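Community Health Outreach, Session 4
Home visits after the birth: getting through the door and being asked back
Notes by Ruxandra Căpraru, revised June

Read these alongside the Kilenard case pack. If you have lost your case pack, Struan Drummond has spares and will make you feel bad about it.

1. Where we left off

Last session dealt with antenatal classes, and with why the women who most need them are usually at work when we hold them. The visiting scheme at Kilenard was set up partly as an answer to that. In its first year it had 369 births on its list and managed a first visit within ten days for 258 of them. The annual report called this "strong coverage". Work out the percentage yourselves before you agree.
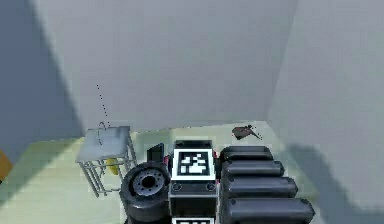

The families who were missed did not refuse. Most had gone to stay with the mother's parents, as people in the district have done for generations, and the visitors kept knocking at the address on the form. Hưng Ung, who ran the list, eventually added a second line to the form: "Where will you be sleeping?" It cost nothing and did more than the leaflet, of which 1,000 copies were printed and a good many are still in a cupboard.

2. The first visit

Keep it to forty minutes. The mother has been awake since some hour that has no name, and your interest in her feeding chart is greater than hers.

Ask how she is before you ask about the baby. Then wait. Students find the waiting very hard and tend to fill it with facts about vitamin D.

Cover at this visit:
Feeding, and whether it hurts
Bleeding, fever, headache, leg pain
Cord care and signs of infection
Where the baby sleeps
Who else is in the house, and who does the cooking

That last one looks like gossip. It tells you who makes the decisions, and in many homes you are talking to the wrong person until a grandmother has sat down. 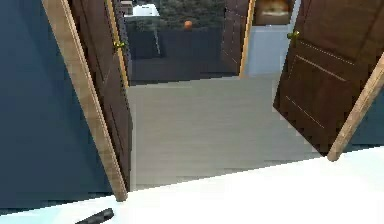 Grandmothers deserve a paragraph. The Ivley team began by treating them as an obstacle and wrote a training module to that effect. Geum-ok Woo rewrote it after her own placement there, during which she was corrected on swaddling by three separate women and conceded that two of them had a point. Where advice at home is harmless, leave it alone. Save your disagreement for the things that matter: water given to a newborn, anything rubbed on the cord, delay in seeking help for a fever.

3. Danger signs

Learn these by heart. Not feeding, fits, fast or laboured breathing, a baby who feels hot or unusually cold, little movement, yellow palms or soles. Any one of them means referral the same day. You are not there to form an interesting theory.

In the mother: heavy bleeding, fever, severe headache or blurred vision, chest pain, a swollen and painful calf, thoughts of harming herself or the baby. Ask about the last one in plain words.

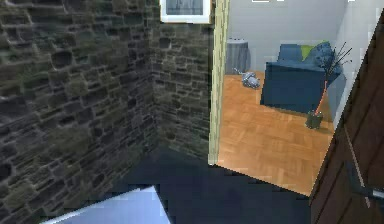
4. Writing it up

Write your notes the same day, in sentences another visitor could use. "Mum fine, baby fine" was the whole entry in a surprising number of the 300 records we read for the Ó Súilleabháin review. Fine compared with what? Put down what you saw, what she told you, and what you agreed to do next - with a date for it.

For next time

Read the Hinoria chapter on follow-up by telephone. Ha-rang Myung will lead the discussion and has asked for one question from each of you, in writing. "Is this in the assessment?" has been used.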